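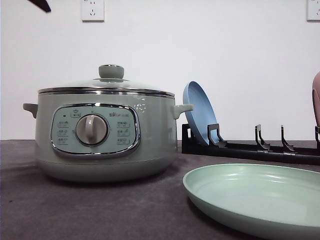 Right, one-pot suppers, then, and why I stopped using the hob for them. I cooked on gas for years and was quite snobby about anything with a plug, until Concetta De Luca lent me hers for a week in September and I really didn't want to give it back! Have a look at the front of this one: one big round dial in the middle, with a grip down it that you can grab with floury fingers, and little labels down both sides. And a glass lid, bless it, so you can peer in at your lentils without lifting anything.

(Pause. Ask who has one at home. Ask who has one at home still in its box.)

Next bit is the bean stew. I did it at the Votetti lunch for 6 people and had enough left for Hubert Steiner to take a tub home. Onions first, lid off, and please be patient with them. Then stock, beans, the end of a parmesan if you've got one. Don't fill it to the top – I did that once and spent the evening wiping down the worktop.

Mention cleaning: let it cool, unplug it, damp cloth round the outside, and never dunk the base (I'll say this twice, somebody always asks).

If we're running late, skip the rice pudding and go straight to questions. Recipe sheets are by the door, over 536 printed, so take one for your neighbour.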